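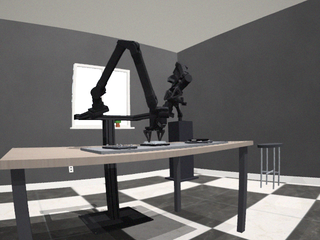
How long can I keep a puzzle?

Four weeks, and you can renew twice if no one else is waiting for it. Big ones (2,000 pieces and up) go out for eight weeks from the start. If you're stuck on a sky, write to us before the due date and we'll add a week. We have all been stuck on a sky.

How do I join the Stundholm Puzzle Library?

Come by during open hours or fill in the form on the Join page. A household membership is $20 a year and covers everyone at your address. You can take home three puzzles at a time, so a family of four should probably agree on the picks before they get to the desk!

How many puzzles do you have?

At last count, 1558, and they went out 3396 times last year, which still amazes us. The shelves are sorted by piece count first and then by theme. Lighthouses got their own section in December after Consuelo Barajas donated her whole collection, and it is a wonderful collection, especially the old wood-cut ones with the odd little whimsy pieces shaped like gulls and anchors.

I've never done a jigsaw as an adult. Where should I start?

Try something with 200 to 500 pieces and lots of separate patches of color: shop fronts, quilts, shelves of jam jars. Painted scenes are usually easier than photos, since brush strokes give you a direction to follow. Sort out the edges, then pull anything with lettering on it. Leave plain areas for last and sort those by shape.

Natalia Cisneros runs a beginners' evening at 6:30 p.m. on the first week of each month, and it's a lovely way in. She starts everyone on the same harbor scene and gives you a tray for each color group.
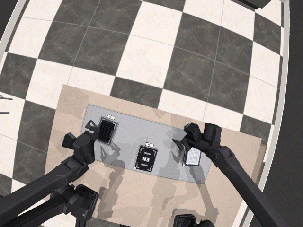 By the end of the evening most people have the border and one good chunk done, and you're welcome to borrow that same puzzle and finish it at home. Bring reading glasses if you use them.

What if I lose a piece?

Tell us, please! We won't fine you. We put a note on the box ("missing one, upper left, cloud") and it goes back on the shelf. Check your vacuum, your pant cuffs and the dog's bed first. If you find it months later, drop it off in an envelope with the catalog number written on it.

Do I have to count the pieces before I return it?

No, just take the puzzle apart completely and bag it. Sixten Brekke checks returns by weight on a kitchen scale, and he's very good at it.

Can I donate puzzles?

Gladly, if they're complete and don't smell of smoke or basement. We're always short on 1,000-piece maps. Duplicates go to our friends at the Brinness branch.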